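Religion and Belief, Unit 7: Creeds, and What They Are Supposed to Do
Handout to go with the second lecture. Instructor: Ataahua Merrick
Revised Aug 9, 2023

Read this before the Pearce extract, or you will take Pearce's word for too much.

1. The standard story

Most textbooks say a creed sums up what a community already believes. People argue, a meeting is called, a text comes out, and the arguing stops. I don't buy the last step, and I'm only half sold on the first. A text tells you what the people in the room could sign. It does not tell you what the family in the back pew thought while they recited it.

2. The Pilton case

The Pilton congregation adopted its own statement of faith one March, after a long quarrel over infant baptism. The membership roll lists 653 names. The statement carries 121 signatures. Pearce calls this "broad consent." Work out the fraction yourself and decide whether you would use that phrase.

Two years later the daughter church at Prultgate adopted the same wording with one clause dropped, the one on baptism. Only 3 members are recorded as objecting. Pearce reads that as unity. It could also mean that the people who cared had already left, or that the minutes were kept by someone who wanted a quiet record. The minutes can't settle it.

3. Śliwiński's objection

Zbigniew Śliwiński argues that creeds work mainly as fences: they say who may teach, who may vote and who gets buried where. Doctrine comes second. He is good on Pilton, where the teaching rules changed within months — and weaker on Prultgate, where nothing much changed at all. Watch for the places where he treats silence in the sources as proof. He complains when Pearce does this.

4. Terms to know

Subscription: formal agreement to a text, usually by signing.
Confession: a longer statement, often answering a particular dispute.
Reception: what happens to a text after it is adopted. Hard to measure, and often skipped for that reason.
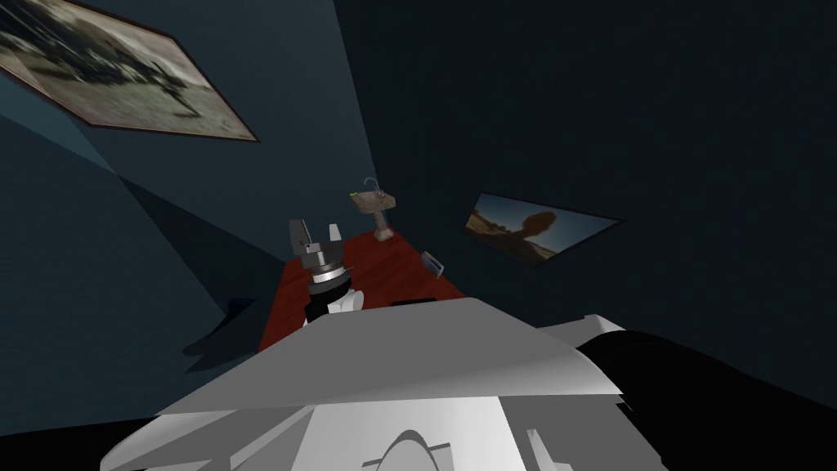
5. For discussion

Can a person recite a creed sincerely while doubting one line of it? Pilton's elders said no. Find where they say so, and check whether they applied it to themselves.

Does dropping a clause change a belief, or only stop people from fighting about it?

Reading: Pearce, chapter 2, up to page 119. The Flemitance reader has the Śliwiński essay; skip the editor's introduction, which repeats the standard story without a single source.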